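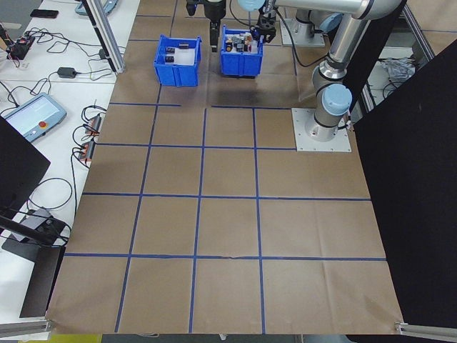 Was anyone seriously hurt when two robot arms collided at the Plosel test shop in Trosholm in July?
One technician was treated for a bruised hand and went back to work the next morning. Both arms were taken out of service, and one has since been returned to use at reduced speed.

The company released its findings on the accident this week, after an internal review led by safety manager Noreen Kinsella. The review says one arm restarted while the other was still over the shared part of the table, and that the software check meant to prevent this was not running.

The two arms were sorting small electrical parts between plastic bins on a table marked out with tape. Plosel does the work on contract for Stinditz, a parts distributor that wants to move the job out of its returns room, where it is now done by hand. The trial began in the spring. A full run is 838 picks, and on the afternoon of the accident the arms had finished 806 of them.

According to the review, the trouble started at 2:40 p.m., when one gripper closed on a capacitor at a bad angle and dropped it against the lip of a bin. The arm reported a missed grip and stopped, as it should. The second arm went on working for a few moments and then paused over the table, waiting for a signal that the shared space was clear.

Technician Moataz El Khatib reset the first arm from the teach pendant and reached in to stand the capacitor up. He had not pressed the emergency stop. The written procedure at the time did not call for it when clearing a dropped part, only when changing a gripper or working on the cables.

When the reset went through, the first arm's controller sent out a clear signal left over from before the fault. The second arm took it as new and moved. Its gripper struck the wrist of the first arm and pushed it sideways into the back of El Khatib's hand. Riet Stevens, who was working at the next bench, hit the stop button.

"It was not a hard knock, but I could not get my hand out until Riet stopped it," El Khatib said. "Then we had to work out how to move the arm without moving the other one. I was stuck there maybe a minute. It felt longer."

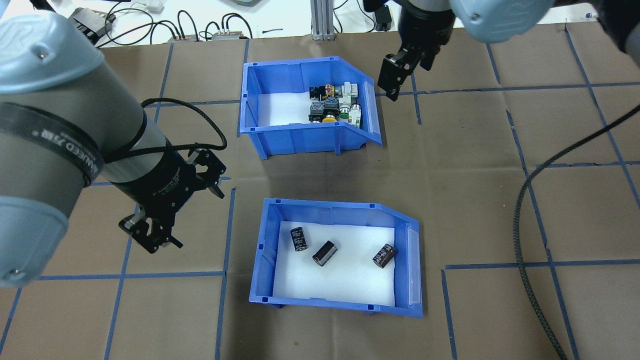
Capacitors and pushbuttons in bins on the sorting table. The arms work over the same taped grid.

Both arms are the collaborative type, built to stop when they meet resistance. Kinsella said the force limits did work, and that the readings from the joints were within the range set for the trial. The limits were set for one arm touching a person. They were not worked out for a hand caught between two.

"Each arm, taken alone, did what it was set up to do," she said. "We signed off on them one at a time. That was our mistake, and it is in the report in those words."

The check that should have kept the arms apart is part of Carhuamaca, the scheduling program Plosel wrote for the trial. It compares the position of both arms before either is allowed to move into the middle of the table. The review found it had been switched off 12 days earlier, when engineers were chasing a delay that made the arms pause between picks. It was meant to be off for one afternoon. The change was noted in a shift log but never entered in the settings record, and the screen the technicians use gives no sign of whether the check is on.

Fiachra Dunne, who runs the software group, said the pauses turned out to come from a slow network switch and had nothing to do with the check. The switch has been replaced.

Damage was limited to one gripper, a wrist cover and a cable. Stinditz said none of its parts were lost apart from the capacitor, and that the trial would continue under the same contract. A spokesperson for the distributor declined to say whether it would still take delivery of a finished system this year.

Plosel has made eight changes as a result of the review. The main ones are:

The emergency stop must be pressed before anyone reaches over the table, for any reason.
The position check can no longer be turned off from an ordinary login.
A reset on either arm now clears all waiting signals on both.
The pendant screen shows a red bar across the top when the check is off.
The arms run one at a time until the force limits have been measured again with both in place.
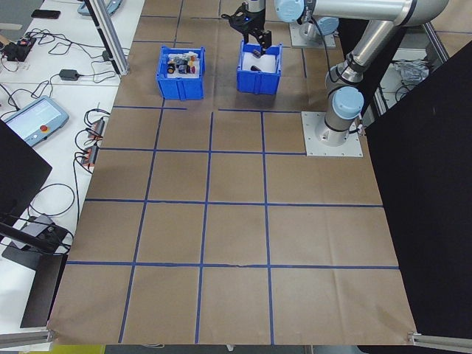

A gripper at the right-hand bin on the sorting table.

Running one arm at a time has slowed the work by more than half, and the remaining picks from the July run have been done over from the start. Stevens said most of the day now goes to waiting. "I would take that over the other thing," she said.

The new rules drew some criticism from outside the company. Ailbhe Brennan, who trains robot operators in Trosholm and read the report when it was posted, said the list puts too much weight on people remembering to press a button. She would like to see a light curtain along the open side of the table, which would stop the arms as soon as a hand broke the beam.

"You have a panel on one side and then you can just lean in from another," Brennan said. "People lean in. They drop something and they lean in."

Kinsella said a light curtain had been priced and was under discussion — the open side is also where the bins are swapped, and each swap would trip it. A decision is expected before the second arm goes back into use. The measurements on the force limits are to be repeated first, with a test hand placed between the two wrists at several points over the table.

El Khatib has gone back to his usual shift on the same table.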